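Category: Facilities / Worktops and Surfaces

Ticket 847: Marking reported on stone counter, Endunley residents' lounge
Status: Awaiting supplier
Opened by: Roya Babaei, Residential Services
Date opened: March 25, 2025

Summary of fault
A tan-coloured mark was reported on the counter in the residents' lounge. The reporting member of staff believed it to be a tea or coffee stain. Cleaning with warm water and washing-up liquid produced no change.

Action taken
1. The area was cleaned a second time with Garamis stone cleaner, left for 2 minutes and wiped off with a soft cloth. No change.
2. The previous record for this counter (ticket 600) was consulted. It concerns a loose tap and has no bearing on the present matter.
3. Staff were asked not to use bleach, vinegar or scouring pads on the counter until the ticket is closed.
4. The supplier, Stalidmont, was contacted under reference 82 and asked to confirm whether the colouring is natural to the slab.

Response from supplier
Stalidmont advises that brown and tan veining is common in this range and cannot be removed by cleaning. It has not yet given a final opinion. Mr Xie of its aftercare department will reply in writing.

Assessment
The mark complained of is considered to be part of the stone, and no repair is proposed at present. It is a thin brown vein forming a small loop, to the left of the dark-framed checkerboard, and other tan lines run diagonally across the same pale grey surface. Should Stalidmont take a different view, the ticket will be passed to the contracts office for a decision on polishing.

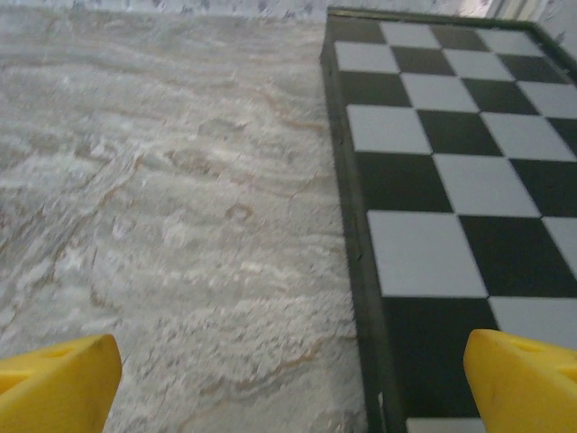

2 comments | Share this ticket
Contact the Facilities Desk | Back to top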